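The Shorts Problem

Rosângela Vieira had been promised a demonstration at four, and at four the men of the Quintanilla Street workshop were still arguing about a cable.

She sat on an upturned crate and kept her coat on. Her nephew had put 200 dollars of her money into this, back when it was going to be a machine that watered plants. Then it was going to sort screws. In June he had called to say it would fold laundry, and that Konport had agreed to sell them the arms cheap, and that she should come and see what she owned.

"What do I own?" she had asked.

"A share," he said.

She had folded clothes for thirty-odd years, her own and other people's, and she had views. A shirt fights you. A fitted sheet can't be won against, only put away. Shorts are what you give a child to keep her busy while you do the rest. So when she saw that they had picked red shorts, she decided not to be impressed, and she told her nephew so.

"It's a hard material," said Grurken. He was the one with the beard and the laptop. She had taken it for his first name until she saw it printed on his toolbox.

"It's shorts," she said.

He pressed something. The arms hummed and went out over the gray cushion with their elbows up, like two people carrying soup. She looked at the ceiling for a while. She looked at her phone. When she looked back there was a rectangle, waistband along the top, sides straight enough.

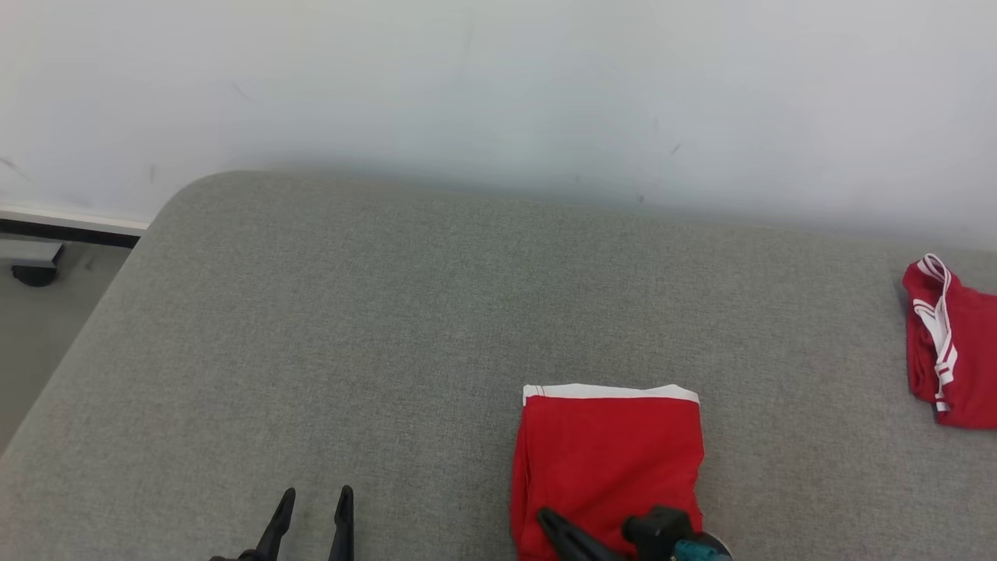

What She Asked

She asked how long it had taken. Five minutes, said her nephew, and Grurken said it depended where you started the clock.

She asked who had laid the thing flat to begin with. There was a silence of the kind she remembered from when her nephew was nine and there had been a ball and a window.

"We help it with the first part," he said.

"And the other one?" She pointed to the second red piece, lying in a heap toward the back with its white trim looped over itself. "Let it do that one."

"It's not really calibrated for that one."

"It's red. It's the same as the other."

"It's the loop," said Grurken, unhappily. He turned the laptop so she could see a column of numbers. They had made 133 attempts since the spring, and he had logged every one. She put on her glasses and read down the column with her finger. The notes beside the numbers were short. Dropped. Dropped. Pinched cushion. Good. Dropped. Folded own cable. She laughed at that one, and he took it for encouragement and began to tell her about the Grallari method, which he had read about at night and which would, he felt, bring them up to 90 percent.

"Ninety percent of what?"

"Of garments."

"Which garments?"

He thought about it. "Shorts," he said.

She had bought machines before. The bread machine had made bread, to be fair to it, a tall loaf with a hole in the bottom. The floor machine had gone under the bed and stayed there until she moved house. Both times a young man with clean hands had told her how many hours she would get back, and she had never once been able to find them.

Her nephew set things up again. He bunched the cloth with care, stepped back, then stepped in and bunched it a little differently. She noticed that. Grurken brought up the view from the wrist, so they could all watch the way the machine watched, and the three of them leaned in over the little screen.

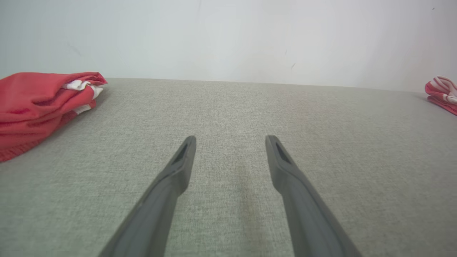
"What's it waiting for?" she said.

"It's thinking."

"What about?"

Neither of them answered. The fan in the laptop got louder. Outside a truck was backing up, and it beeped the whole length of the alley. She thought of her own kitchen table, the basket on the chair, the radio on low, her hands going along without her. She had never minded it. It was the stairs she minded, carrying the basket up, and she said this out loud before she had decided to.

"Stairs?" said her nephew.

"Fourteen of them. Can it do stairs?"

Grurken looked at the arms, which were bolted down, and then at her, and she saw with alarm that he was considering it.

"No," she said. "Finish the shorts first."

She took her coat off after all and hung it on the vise.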